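首页 > 影像札记 > 观点 > 白平衡还是交给自己

每次有人问我彩色照片怎么才能“颜色准”，我都先反问一句：你打算在什么光底下看它。问的人多半觉得我在绕弯子。可我这些年帮人看片，见过的颜色问题里，有一大半出在这件事没想清楚，跟相机好坏关系很小。

我的看法很简单：自动白平衡适合随手拍，不适合成组的照片。只要一批照片将来要放在一起看，不管是印成册子还是挂在同一面墙上，就应该在拍的时候把白平衡定死，后面再统一调。道理老得很，可是现在愿意这么做的人越来越少。

去年一月我给 Studura 整理过一批室内照片，总共315张，三个人拍的，用的机身不同，全开自动。单张拿出来都过得去，排到一起就乱了。同一堵墙，这张偏青，那张偏粉，再下一张又发黄。原因不难找，人往窗边挪两步，画面里日光的比例变了，相机就重新猜一次。它每次猜得都有道理，合起来却没有一个统一的说法。我最后逐张校正的有161张，花掉的时间比他们拍摄的时间还长。

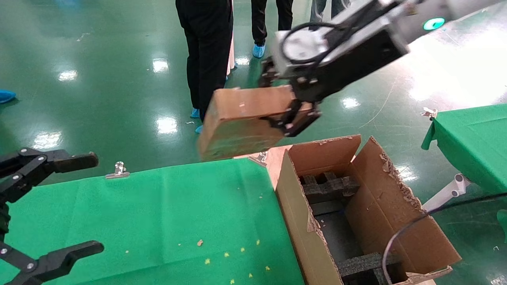 有人会说，拍RAW不就行了，后期想怎么改就怎么改。这话对了一半。RAW确实保留了改的余地，但它不会告诉你当时那堵墙到底是什么颜色。过了两个星期，谁还记得？我自己就不记得。凭印象去调，调出来的往往是自己喜欢的颜色，而且今天喜欢的跟明天喜欢的还不一样。现场拍一张灰卡，或者至少把色温固定在一个数值上，后期才有一个起点。所有照片从同一个起点出发，就算整体偏了，也是一起偏，改一次全都跟着走。

Branislav Ševčík 跟我争过这个问题。他拍了很多年活动，主张全程自动，理由是现场光变得太快，手动根本跟不上，万一忘了改回来，损失更大。我承认他说的情况存在。从走廊进大厅，再从大厅到院子，几分钟里换三种光，这时候开自动我不反对。但这种情况没有他说的那么多。大部分人的大部分照片，是在一间屋子里拍的，灯不动，窗不动，动的只有人。这种条件下还让相机一张一张地猜，没有什么好处。

混合光是另外一回事，也最容易吵起来。头顶是灯管，侧面是窗户，桌上再加一盏台灯，三种光色落在同一个东西上，哪个算白？没有标准答案。我的做法是先看主体受哪种光最多，就按那种光定，其余的地方偏就让它偏。窗边发蓝一点，角落发黄一点，人眼是能接受的，因为屋子里本来就是这样。最难看的是每个角落都用局部工具拉成中性，整张照片灰扑扑的，像复印件。

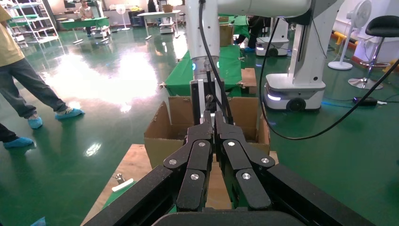
敞开的纸箱、黑色夹爪和白色机械臂

再说灯。很多人肯花钱换镜头，舍不得换灯。便宜的LED灯标着5600K，看上去是白的，拍出来皮肤却发绿，木头发灰。色温只说了冷暖，没有说光谱里缺了什么。缺掉的那一段，调白平衡补不回来，拉洋红也只是把绿色盖住，别的颜色又跟着走样。Jurčo 那间小工作室以前用的就是这种灯，后来把顶上的灯管换成显色好一些的，相机一台没动，后期少了大概2个小时的活。我去看过他们换灯前后拍的样片，差别不用放大就看得出来。

所以如果预算有限，我建议的顺序是先灯，再灰卡，再显示器，机身放在最后。这个顺序可能会得罪卖机身的人，也会让刚入门的人失望，灯管拿出去没有什么可炫耀的。

显示器这一项也值得多讲几句。Eyerusalem Dinsa 有一回寄来样张，说我调得太暖。我对着自己的屏幕看了半天，觉得一点也不暖。后来才弄明白，她的屏幕是出厂设置，亮度开满，色温偏冷，晚上又在黄灯底下看纸样，两边一比自然觉得不对。我这边也有毛病，屏幕有大半年没校准了。两个人都没撒谎，各自看到的就是各自说的颜色。从那以后，凡是要讨论颜色，我都要求先把屏幕校一遍，纸样统一在白天的北窗下看。麻烦是麻烦，但能省掉很多封邮件。

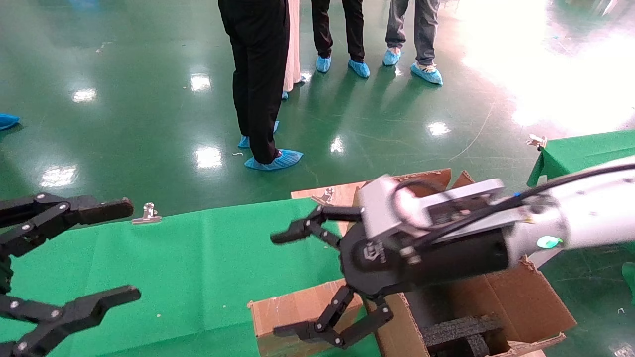 还有一种意见认为，颜色本来就是主观的，追求准确没有意义，风格才重要。我不太同意把这两件事对立起来。给 Nerance 那样的小刊物拍专题，编辑想要偏暖的调子，完全可以，我也常这么做。可是偏暖要偏得有数，得知道从哪里偏出去，偏了多少，下一期还能不能偏到同一个地方。底子乱的时候加风格，加出来每张都不一样，那叫碰运气。

套预设也是同样的问题。网上下载的预设，作者是在他自己的光线和机身上做出来的，套到别人的照片上，有的好看，有的像生了病。于是有人一套接一套地换，硬盘里存了几百个，从来没有回头看过原片的白平衡是不是一致。Wonenura 的论坛上每隔一阵就有人抱怨某套预设“不稳定”。预设只是一组固定的参数，它没有什么不稳定的，进去的照片不一样，出来的当然不一样。

我也不想把事情说得太严重。拍家里的孩子、路上的猫、晚饭，开自动就好，错过了瞬间比颜色偏一点可惜得多。我手机里的照片从来不校，也没有打算校。

但只要是成组的东西，哪怕只有十来张，进屋以后花半分钟拍一张灰卡，把色温定下来，换房间的时候再拍一张。灰卡不用买贵的，别弄脏，别让太阳一直晒着，隔几年换一张。我那张平时夹在包的内袋里，跟备用电池放在一起。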